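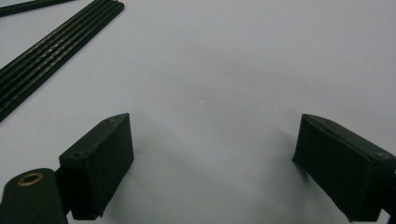
By Cathal Noonan, Overgaard | Posted in August

Filed under: Table & Home Studies

4.2 Does the mat do anything?

The Harnard guide claims that a place mat "organizes" a setting and that people put things down more neatly once one is on the table. We have our doubts. The guide rests on 54 settings, all laid by staff who knew what was being tested, and it never says what counts as neat. Pemmont repeated the work with 205 settings and found a smaller effect, which shrank again when chopsticks were left out of the count.

A plain, pale surface gives the eye very little to line things up with. Stripes ought to help, if the guide is right. But a mat only covers part of the table, and long items tend to end up beside it – as the chopsticks do in Figure 3. Harnard would score that as an error. We would call it a place to put chopsticks.
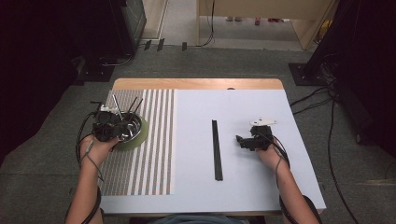 Figure 3. Striped mat with steel bowl on a green disc; long black chopsticks on the white board to the right.

The bowl is a harder case. Standing on a disc, it can be scored against the disc or against the mat, and the two need not agree. Until someone settles which one matters, we see no reason to trust either total.

Shares 53 | Comments 9 | Views 1009

Related items
Fukberg revisited: bowl first or mat first?
Coasters and plates as place markers
4.3 Scoring long utensils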